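Skemora: A Two-Player Puzzle Game for the Phone
Final Project Report, Game Design Studio
Esi Bawa and Osvaldo Pacheco
6 January 2023

Summary

Skemora is a mobile puzzle game in which two players share one phone and try to get a ferry across a lake. One player steers. The other moves the lake. We proposed it in the second week of the course as a "calm cooperative experience," and that phrase has followed us through every playtest since, most of which involved shouting.

The finished build has five levels, a title screen, a working pause menu and a settings page with one setting. The proposal promised 12 levels, a level editor and an original soundtrack. We discuss the difference under Scope.

Background

We wanted to make something for people sitting next to each other. Most of the two-player phone games we looked at either split the screen in half or take turns, and both get around the awkward part, which is that four thumbs don't fit on a phone. We thought the awkward part might be the fun part. Our instructor, Dr. Medeiros, wrote "maybe" next to this sentence in the proposal and we took it as approval.

The setting came later. Osvaldo grew up near a lake with a car ferry and drew the first map from memory. The ferry is called the Haveo, and players tend to assume this means something.

How the game works

The ferry player holds the left side of the phone and has two controls, throttle and rudder. The lake player holds the right side and drags currents across the water with one finger. Currents fade after a few seconds. Rocks do not. The ferry carries passengers, shown as colored dots, and each bump knocks one overboard. A level ends when the ferry docks with at least one dot still on it.

There is no timer. We had one in July, in the paper prototype, and it made people play worse without making them care more. What replaced it is fuel. Fuel runs out only while the throttle is held, so a good pair can coast most of the way on currents alone.

Building it

We used Ustata, the 2D engine the department licenses, since the lab machines already had it and neither of us wanted to spend a month reading forum posts about installing something else. We read them anyway, but about touch input.

Touch input was the hardest part of the project by a wide margin. The engine reports touches in the order they land and renumbers them when one lifts. In a one-player game you might never notice. In ours, if the ferry player let go of the throttle for a moment, the lake player's finger was promoted to captain and the ferry went straight into the nearest rock. Testers thought this was a feature. One pair asked how to trigger it on purpose.

Esi fixed it by tagging each touch with the side of the screen where it started and ignoring the engine's numbering altogether. The fix is 90 lines long and replaced 603 lines of earlier fixes, which we have kept in a folder for sentimental reasons.

The water is a grid of small arrows, each pointing wherever the current goes in that square. Our first grid had 3000 arrows and looked lovely at a frame rate you could count out loud. The final one is much coarser, with the gaps smoothed over in the drawing code. Two testers complimented the water. Neither had seen the old water, so we accept the compliment with some reservations.

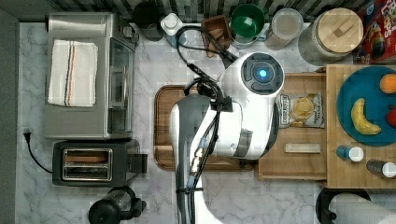
Playtesting

We ran three rounds of tests, mostly with people from our year plus a few relatives. Each pair played from level one with no instructions beyond who was the ferry and who was the lake. We sat behind them and took notes, and tried not to make noises.

Round one told us the tutorial was bad. It was four screens of text and everyone tapped through it at the speed of a terms-of-service page. We cut it and made the first level a straight line with no rocks, which a few players still managed to fail.

Round two told us that the lake is the better job. Nearly every pair wanted to swap, and the ones who couldn't agree on it quit early. We added a swap button between levels – the single most popular thing in the game, and it took an afternoon.

Round three was mostly about level four, which has a narrow channel and a whirlpool. Siblings did well on it. Couples did not. Our sample is too small to say anything more, and one of the couples asked us not to.

Scope

We overpromised. The level editor was dropped when we worked out that we couldn't make good levels with it ourselves. The soundtrack became one loop of accordion that Osvaldo recorded in a stairwell, and the one setting on the settings page turns it off.

If we did the project again we would test on real phones in the first week. For more than a month we tested with a mouse, and a mouse is one finger that belongs to one person. Half of our early design decisions were about a game that couldn't be played on the device it was for.

Division of work

Esi wrote the input system, the water and the menus. Osvaldo did the levels, art and sound, and ran the playtests. Both of us wrote this report, in separate rooms, after level four.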